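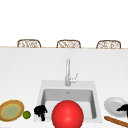
I promised last time I'd write something about the new rota, and then July got away from me, so you're getting it now, along with everything else that has changed in our corner of the Bresow building since the robot trials moved in. For those of you upstairs who only hear about us when the lift breaks: we're the kitchen testing team, and we used to spend our days physically washing, stacking and carrying things so that the Flondia arm could be shown how it's done. A lot of that now starts on a screen. The simulated kitchen has a white counter, a sink, wicker chairs along the far side, and whatever odds and ends the software feels like scattering about, such as a shiny red ball bigger than I'd ever want in front of my own washing up. I spend my mornings looking at counters like that one and deciding whether the task we've written for it makes any sense.

It's a funny change for someone who did 5 years in the canteen before coming down here. My hands are so much better, for a start! I was getting through a tube of cream a fortnight last winter. On the other hand I sit down a lot more, and my back has opinions about that (yes, I've filled in the chair form, twice). A few of us have started doing a lap of the car park at eleven, and anyone is welcome to tag along if you don't mind the smokers.

The work itself goes like this. Flanavum, the scheduling program, gives each of us a batch of 42 scenes in the morning. We read the instruction that goes with each one, watch the run, and mark it as fine, not fine or "needs a person", and the last pile comes back to the real kitchen after lunch, where two of us set it up properly with proper crockery and try it on the actual arm. I like the afternoons best. You get to be on your feet, there's a bit of chat, and there is always somebody's radio on.

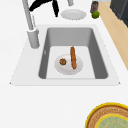 What I'd say to anybody nervous about moving over is that kitchen sense still counts for a great deal. The instructions were first written by people who are very clever but plainly have a dishwasher at home. One of them said "clear the plate" and left it there. Clear it where? Into the bin, into the sink, on to another plate? Is the bread still good? Anyone who has worked a service would ask that before picking anything up, and now we get to ask it officially, in a box marked Comments. Mine are apparently the longest on the team. I'm quite proud of that.

Not everything is rosy. The early shift has gone from 4 people to two and I miss the company, even though the others have only moved across to Ramanauskas House and I see them on the bus. The pay bands still haven't been sorted for those of us doing a bit of both jobs. I've asked for that to go on the agenda again, and if you're in the same boat please put your name on the sheet by the kettle, as it does help to have more than my handwriting on it.

Training for the next lot of movers is in the small meeting room. You don't need any computer experience beyond being able to log in, and I was hopeless at that to begin with. Bring your glasses if you wear them, the text is tiny. Bring a mug as well, we're short.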